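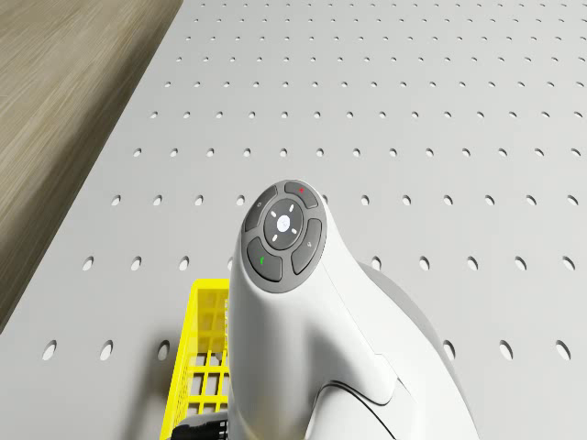
4.2 Rehearsing the build in simulation

The arm we call Stenamex was put together on a shared bench at Drandoria, where we had evenings only and where anything left out overnight had to be out of other members' way. Most of the early testing was therefore done in a simulated copy of the work area, run in our own small scene tool, Firketti. We had expected this to be the dull part of the project and it became the part we looked forward to most! Figure 4 is a render from one of these scenes, with the white controller standing up in front of the pale pegboard and a yellow basket partly hidden behind its lower body. The pegboard was very useful to us. Its holes sit in straight, even rows, so they shrink towards the far side in a regular way, and a wrong camera angle or lens setting shows up in them long before it shows up in a failed grasp. We came to check the holes first every time we changed the scene.

The controller is the hard object in the set. Its body is smooth and glossy, with one side that flares out into a wider rear section, and there are few flat places for two fingers to close on. In our first trials the planner kept choosing the rounded head, and the fingers slid off it in nearly every run. Kenta Sugawara suggested that we score each grasp by how far the object turned in the first moments of the lift, and throw out the worst before the arm moved at all. This took one evening to write and we have not found a reason to change it. Over 1343 simulated attempts with the new score switched on, 1139 ended with the controller held clear of the board. The failures were mostly of one kind: the fingers met the flared side at a slant and pushed the controller over.

Open-sided objects such as the basket gave trouble of a different sort. Our first collision model treated the basket as a solid block, which is quick to compute but wrong, and the arm took long detours over space it could have used. Modelling every thin rib made the scene crawl on the workshop laptop. We settled on a hollow box with solid walls and an open top. It is still slightly wrong - a finger could in principle go through one of the openings - but it plans quickly and has caused no bad moves on the real bench so far.

Moving to the real arm was less painful than we had feared. We kept the same object positions, the same order of moves and the same grasp score, and changed only the joint speeds, which we cut sharply for safety in a room with other people in it. Of 67 attempts on the real controller, 37 succeeded with no tuning on the day. That is well below the simulated result, and friction is our main suspect: the finger pads are cut from an old bicycle inner tube and grip differently from one session to the next. We were delighted all the same. For an arm with hand-filed brackets and second-hand motors, a first session in which more than half the lifts came good was a great evening, and it gave us a clear place to start on the pads, described in Section 4.3.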